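About Purnum

By Canan Bilgin
September 2018
31 shares | 10 comments

Purnum is a small website about film and television people. We write about actors, singers, presenters and the shows they appear in, and we try to do it in a calm way. If you came to us from a search engine and you are not sure who is behind the article you read, this page is for you.

I started the site from my kitchen table, after I left my work as a translator of subtitles. For years I was translating interviews with movie actors, and I saw how often one sentence was taken from a long conversation and made into a headline which the actor would not recognize. I wanted to make a place where the whole answer is printed. The first articles were long and my mother was almost the only reader. In December of that first year an interview with a stage actress about her return to television was shared on many fan pages, and after this we had regular visitors.

Nanami Minami joined me in the second year. She is responsible for the television pages and for our weekly letter, which is called Wurby. The name has no meaning. We needed to write something in the form when we opened the mailing account, and later the readers were used to it. Today Wurby goes to 727 subscribers, and many of them write back to correct us about dates of old series. Please continue to do so.

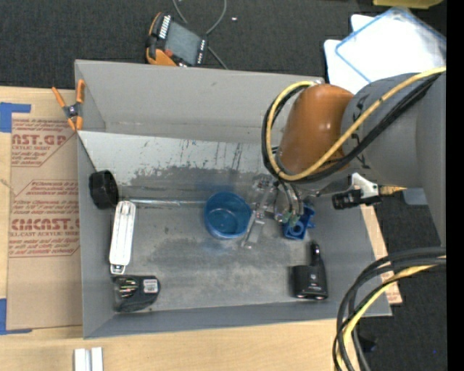
Our archive has now more than 439 interviews and profiles. Most of them are made by telephone, some by e-mail, and a few in person when an actor is visiting our city for a premiere. When an interview was made by e-mail we say it at the top, as the answers are usually more careful and the reader should know this.

We have some rules about what we publish. We do not write about the children of famous people if the parents did not speak about them in public. We do not guess about pregnancies, illness or divorce. If a couple has confirmed a separation, we report it once, with their own words, and then we leave it. Photographs taken over a garden wall are offered to us quite often and we do not buy them.

Sometimes we make mistakes. When it happens, the correction is put under the title of the article and stays there. Last spring we gave the wrong name for the director of the series Mrema in two articles, and both still carry the note.

The site is paid for by advertisements and by a small monthly support from readers. We also receive a fee from Jinder, a listings service for cinemas, for the film calendar in our side column. They do not see our articles before publication, and they never asked for it.

We are glad to receive proposals from new writers, also from those who write English as a second language like me. Send us one finished piece - it can be short - and tell us which actor or program you know best. Nanami reads all proposals and she answers normally within two weeks. Requests for autographs or private addresses we can not help with.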